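Hustwood is back, and I couldn't be happier to be the one telling you!

I'm Hertta, and I've been writing our little detective comic for longer than I care to admit. Book 4, The Ustach Ledger, comes out from Jullow this October. It runs to 60 pages (we planned for 57, then Joni Sjöberg drew a rooftop chase and I couldn't bear to trim it) and he's coloured every one of them himself.

If you're new, Inspector Chow looks after a river town full of smugglers, and this time a dead clockmaker has left her a ledger with 1089 names in it. One of them is hers. You don't need the earlier books to follow along, though I'd love it if you read them anyway!

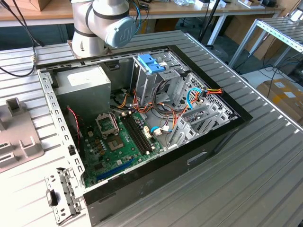 Hertta Tuominen

Shops can order from Jullow now, and review copies are ready to go. Just drop us a line and say whether you'd like paper or PDF.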